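Planning purchase of a two-armed robot for laundry collection in guest rooms: what belongs in the budget?

Posted in Equipment and Procurement

Lizelle Mabaso
Our organization manages 70 furnished rooms for short stays and is preparing an equipment request for the coming year. The housekeeping department has asked that the request include one mobile robot with two arms, to be used for picking up clothing and linen left on beds and placing it in a basket. We have received a quotation from Droltix and expect a second from Oduvness in June. The Droltix quotation covers the robot and delivery only. I would be grateful for guidance on which further costs should be entered at this stage, and on whether one should ask for hands with fingers or for simple grippers. Our finance office will not reopen a request after it has been approved.

Karabo Chauke
Our institution completed a similar purchase last year. I recommend that the following items be entered as separate lines, so that none is absorbed into a general figure and later removed.

1. Hands and grippers. Request a price for each type, and a price for one spare of each. Clothing left on a bed is seldom flat, and a dark garment may lie partly across another piece. The supplier should be asked to show the work on a made bed with a duvet and a runner or cover in place, using garments of your own choosing.

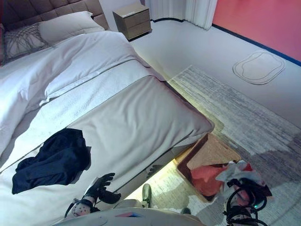

Bed work of the kind to request in a supplier trial.
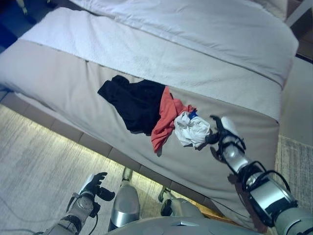
2. Service contract. We were offered 12 months of cover and negotiated an extension at the time of purchase. The price of an extension requested afterward was considerably higher. The contract should state who pays for travel.

3. Wear parts. Sleeves, straps and outside cables should be priced individually. Visser, our parts dealer, supplies these in sets, and we now hold two sets in stock.

4. Room preparation. Measure the clear floor space beside each type of bed before signing. Rugs should be included in the survey. In our case 11 rooms required furniture to be moved, and the labor was not in the original request.

5. Staff training. Allow for paid hours for each member of staff who will work beside the robot, and for a repeat session when staff change.

With regard to hands or grippers, I would not settle the matter on paper. Ask both suppliers to run the same trial and record the time per bed.

Llinos Llewellyn
Lease it. We leased through Falter and the monthly charge came out of the operating budget, so no capital request was needed. I do not have the current rates.

Unathi Kekana
I agree with most of the list given by Karabo Chauke, with two additions.

Insurance should be raised with your broker before the order is placed. Our policy treated the robot as office equipment, and the insurer required a separate schedule for use in occupied buildings. This delayed our start by 10 weeks.

Secondly, I would advise against planning for all rooms in the first year. Select one floor, preferably with a single room layout, and enter the remainder as a second phase with its own approval. If your finance office will not reopen a request, ask whether it will accept a request in two phases from the outset. Ours did, although the form had no place for it and a covering memorandum was needed.

Lizelle Mabaso
Thank you. I have asked Droltix for prices on items 1 to 3 and will put the same list to Oduvness. The question of two phases is with our finance office.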